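Search this site Enter a word or topic Go

How Does a Workshop Buy a Robot?
A page for young readers from the Murbridge Center for Machines and Work

Most people have bought something at a store. You look at the price, you count your money, and you decide. Buying a robot for a workshop begins the same way, but there are many more steps. It can take the better part of a year, and several people must agree before any money is spent.

This page explains how the planning is done at the Murbridge Center. The Center has a workshop where robots learn to pick things up and put them down.

First, What Is the Job?

Planning does not start with a robot. It starts with a job that needs doing. The staff write the job down in one or two plain sentences, such as "Pick up a light object from a table and place it in a bin." If the sentence is hard to write, the workshop is not ready to buy anything.

Next, the staff ask questions about the job. How heavy are the objects? Are they hard or soft? How far must they be moved? Will the work be done all day, or only for an hour in the afternoon? A robot that lifts car doors would be a poor choice for lifting sponges. It would cost far more than it should, and it might squash the sponges.

What Is a Budget?

A budget is a plan for money. It shows how much there is to spend and what it will be spent on. Families make budgets, and so do schools, hospitals, and towns.

The Center makes its equipment budget every September. Margaux Deschamps, who is in charge of equipment planning, begins with a blank sheet and divides it into parts. To see how this works, imagine that the whole budget is a pile of 100 coins. In a recent plan, the coins were shared out like this:

The robot arm: 35 coins
Grippers, which are the robot's hands: 15 coins
Computers and cameras: 30 coins
Training for the people who will use the robot: 16 coins
Spare parts: 4 coins

Many visitors are surprised that the arm takes only 35 coins. An arm without a hand cannot hold anything, and an arm without a computer cannot move. All of the parts must be paid for, and so they must all be in the plan.

Asking for Prices

When the job is clear and the budget is ready, the Center asks companies for a quote. A quote is a letter that says, "We will sell you this item at this price." The Center asks more than one company so that the prices can be compared.

For its last purchase, the Center received quotes from Barora and from Lindqvist. The Barora arm had the lower price. The Lindqvist arm cost more, but the price included delivery, setup, and two years of repairs. When Ms. Deschamps added the cost of repairs to the Barora quote, the two totals were almost equal. The Center chose Lindqvist.

Adding up everything you will pay over the whole life of a machine is called finding the total cost. You can do the same with a pet. A goldfish may not cost much at the store, but it will also need a tank, food, and clean water.

Trying Things Out Before Paying

The Center does not buy a large machine without testing the small parts first. Grippers are a good place to begin. Some grippers can be held in a person's hand, with no robot arm at all. A person uses the gripper to pick things up, and a camera records what happens. The recordings can later be used to help teach a robot. A hand-held gripper costs much less than an arm, so a workshop can learn a great deal before it spends the larger part of its coins.

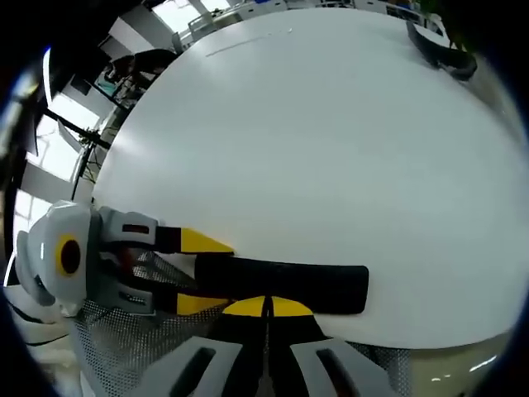 Fingertips are a small item in the budget, but they receive careful attention. The part of the gripper that touches an object has to suit the shape and the softness of that object. A long black foam handle is a useful thing to practice with, as foam gives way when it is pressed. The yellow tips hold it between them, one above and one below, while its rounded end rests on the white table. When planning for fingertips, the Center allows for several pairs, and the cost of replacing them is listed under spare parts.

Is There Room?

Equipment needs space, and space is part of the plan too. Before an order is sent, the staff measure the room. They check that the doors are wide enough for the delivery and that there are enough electrical outlets. They also mark off an area around the robot where people must not stand while it is moving – this is called the safety zone.

At the Center, measuring the room took one morning. Moving the furniture took some 15 days, mostly because a heavy cabinet had to be emptied first.

Making the Decision

The last step is approval. Ms. Deschamps writes a short report that lists the job, the budget, the quotes, and the results of the tests. The director reads the report and may say yes, no, or not yet. "Not yet" is a common answer. It usually means that a question in the report needs a better reply – for example, who will look after the machine when its main operator is away.

After approval, the order is placed and the waiting begins. The Center's present robot arm arrived 30 days after it was ordered. The staff named it Nada.

Words to Know

Budget: a plan for how money will be spent.
Quote: a price offered by a company in writing.
Total cost: everything paid for a machine, from the day it is bought until it is no longer used.
Gripper: the part of a robot that holds things.
Approval: permission to go ahead.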